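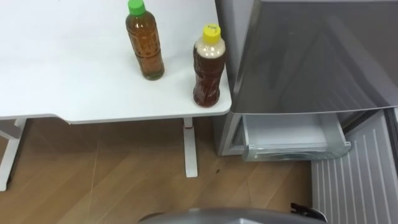
Fredy Huamán objected that the word "drink" would mean different things to different people, and that a survey built on it would miss most of what office workers swallow in a day. He drank from noon to six without once thinking of it as drinking, he told us in the pilot interviews, and a form that asked him to list his drinks would have come back nearly blank. We changed the form after that. The final version asks for containers, opened and finished, with the time of each.

Figure 3. Two plastic bottles on a white desk. The farther one has a green screw cap.

4.2 Bottled tea and the working afternoon

The diary study ran for two weeks in July at two firms, Doltar and Ketlow. Doltar handles freight paperwork and keeps fixed hours. Ketlow does translation work, and most of its staff choose when they start. We asked 90 people to keep the diary and took all entries as written, apart from those with no time given, which we set aside and did not try to repair.

Tea in bottles was the most common entry after tap water at both firms. At Doltar it clustered in the hour after lunch. At Ketlow it was spread over the whole afternoon, with a second, smaller rise near the end of the day. We first took this for an effect of the late starters, but the rise was still there when they were left out.

The interviews point to price and distance. Doltar staff buy from a single shop, Quispe, on the ground floor of the building, and they buy when they are passing it on the way back from lunch. Ketlow has no shop nearby. People there bring bottles from home or order them by the case, and a bottle that is already at hand gets opened whenever its owner feels like it.

Bottle size was harder to deal with than we expected. The two sizes named most often were 480 ml and 900 ml, and people who bought the larger one often carried it over to the next day. Our form had no place for a bottle that was opened on one day and finished on another. Some wrote it down twice, some once, and a few added a note in the margin. We counted these entries on the day of opening, which makes the first days of each week look heavier than they probably were. Readers who want totals by volume should treat this part of the data with care.

Sweetened and unsweetened tea were recorded separately only at Ketlow, where 35 people filled in that column. The Doltar forms came from an earlier printing that lacked it. For this reason we make no comparison of sugar intake between the firms.

One further point concerns sharing. Asley's earlier diary work assumed one person per bottle – a fair assumption for small bottles, less so for large ones. Several Ketlow teams poured from a common bottle into cups, and the entry then went to whoever had opened it. The other drinkers usually wrote "tea, cup" or left the line empty. Section 4.3 takes up these cup entries together with coffee.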